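Home Help Board > Kitchen and Pantry > Food storage

Do apples keep better in the plastic bag or out of it?

Posted by Ruvia_kitchen

Every September I buy more apples than two people can eat, and every September I tell myself they'll keep. Some of them do. The rest go soft in the middle and taste like a damp paperback.

My system, if you can call it that: they come home from the store in one of those thin bags, the bag goes on whatever surface is free, and there it stays until I feel bad enough to deal with it. Last year I put the whole thing in the fridge, tied shut. After a couple of weeks there was water running down the inside and two apples had brown patches the size of a quarter. The year before that I kept them in a fruit bowl, where they looked great until they wrinkled.

So which is it? Fridge or counter, bag or no bag? And if no bag, is a basket any good? I own a white plastic one that currently holds a lime, some leafy greens and good intentions. My mother wrapped hers in newspaper, but I'd have to take out a subscription.

Unpacking day, as far as it ever gets:
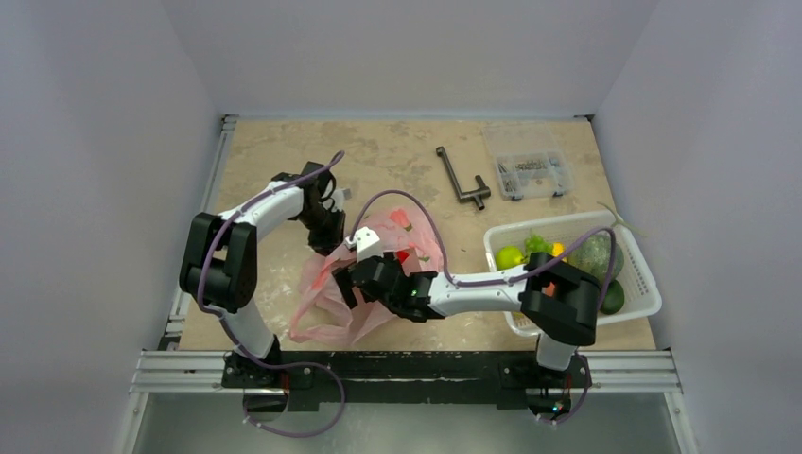 Viktória Virág
You left out the part that matters most, what kind of apples? A soft, early apple picked at the end of summer won't last long whatever you do to it. The hard, late ones will sit in a cold fridge for a couple of months and come out fine. I've had them last until I was sick of the sight of them.

Anyway, get them out of the store bag the day you buy them, or at least untie it. Apples like it cold and a bit humid, but they don't like sitting in a puddle. What I do:

Go through them first. Anything bruised, cut or soft goes in a bowl on the counter to be eaten this week. Check both ends, the stem dip and the blossom end, where rot likes to get started while the rest of the apple looks like it belongs in a commercial.

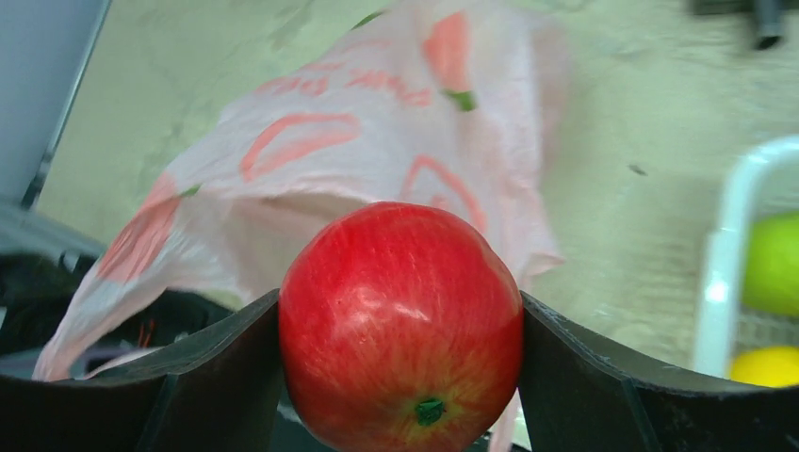 Don't wash them yet. Wash them when you eat them. If one is muddy, wipe it and put it in the eat-soon bowl with the invalids.

Put the good ones in the crisper drawer, in a plastic bag with the top left open or a few holes poked in it. Your old bag will do if it's clean and dry. Fold a paper towel in the bottom and change it when it gets wet.

Keep them away from lettuce and carrots. Apples give off ethylene gas, and it turns lettuce spotty and carrots bitter. My fridge has 2 drawers and one of them is apples until Christmas. The carrots have learned to live on the shelf, in a box with a lid.

Look them over on Saturday, or whichever day you can stand it. It takes five minutes and you'll catch the bad one before it makes friends.

The basket is fine for the ones you're going to eat in the next few days. I wouldn't use it for the long haul unless you have a cold garage or cellar that doesn't freeze. And you don't need a subscription for newspaper, plain packing paper works just as well. Wrap each one loosely and don't stack them deep.

patdale_porch
just eat them faster

Bustos2181
I disagree with the fridge people on flavor. A cold apple tastes like cold. I keep mine on the counter and buy fewer, and I realize that second part is the bit you're struggling with.

If you already have too many, make sauce. Some 30 medium apples fill my big pot, and it cooks down to an amount that will make you wonder where your afternoon went. Peel, core, chop, a splash of water in the bottom, lid on, low heat, stir when you remember. No sugar until you've tasted it. It freezes well in flat bags. The wrinkled ones are perfect for this, so your fruit bowl year wasn't a total loss.

The ones with brown patches, cut well past the brown and use the rest if it smells right. If it's moldy, throw it out. I have a cousin in Hondale who trims around mold and I don't eat at her house.

Ruvia_kitchen
Thanks, all. They're the hard kind, I think. The sign at the store said "crisp," which I suppose they all say. I've untied the bag, so that's step one. The lettuce has been warned.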